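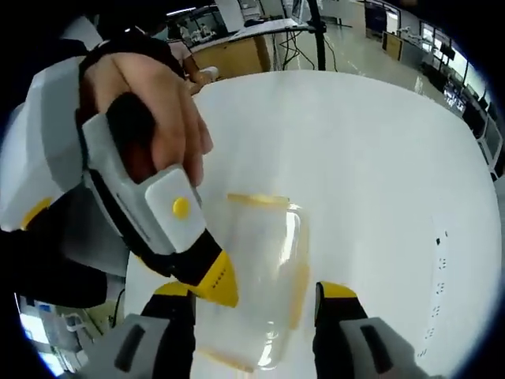
Pflege von Basketbällen und Hallenschuhen im Haushalt

Hinweise der Materialstelle des Sportvereins Drandlow für Mitglieder und Eltern
Stand: 10. Januar 2020

Vereinseigene Bälle, die zum Üben mit nach Hause genommen werden, sind in gereinigtem Zustand zurückzugeben. Die folgenden Hinweise gelten für Leder- und Kunstlederbälle gleichermaßen, sofern nichts anderes vermerkt ist.

Reinigung der Bälle
Staub und Hallenschmutz werden mit einem leicht angefeuchteten Baumwolltuch abgenommen. Bei stärkerer Verschmutzung genügen wenige Tropfen neutraler Seife auf einem Liter lauwarmem Wasser. Lederbälle dürfen nicht eingetaucht werden. Nach der Reinigung trocknet der Ball bei Zimmertemperatur — nicht auf dem Heizkörper und nicht in der Sonne. Scheuermittel, Spiritus und Schuhcreme sind nicht zulässig.

Luftdruck
Vor dem Aufpumpen ist die Nadel mit einem Tropfen Ventilöl oder Glyzerin zu befeuchten und gerade einzuführen. Maßgeblich ist der am Ventil aufgedruckte Wert. Bälle, die innerhalb von 2 Tagen merklich Druck verlieren, werden mit einem Zettel versehen in der Halle Varkow abgegeben. Eigene Flickversuche sind zu unterlassen.

Hallenschuhe
Die Sohlen werden mit einer weichen Bürste und klarem Wasser gereinigt. Einlegesohlen und Schnürsenkel sind vorher herauszunehmen; Schnürsenkel können im Wäschebeutel bei 30 Grad mitgewaschen werden. Feuchte Schuhe werden mit Zeitungspapier ausgestopft, das nach einigen Stunden zu wechseln ist. Die Maschinenwäsche ganzer Schuhe löst häufig die Verklebung.

Trikots
Trikots auf links drehen und ohne Weichspüler waschen. Bedruckte Rückennummern nicht bügeln.

Lagerung
Keller und Garagen sind von November an meist zu kalt und zu feucht. Geeignet ist ein offenes Regal im Flur oder Abstellraum. Ballnetze sollten locker hängen.

Ersatznadeln sind zu den Trainingszeiten an der Materialausgabe erhältlich, Schrank 7.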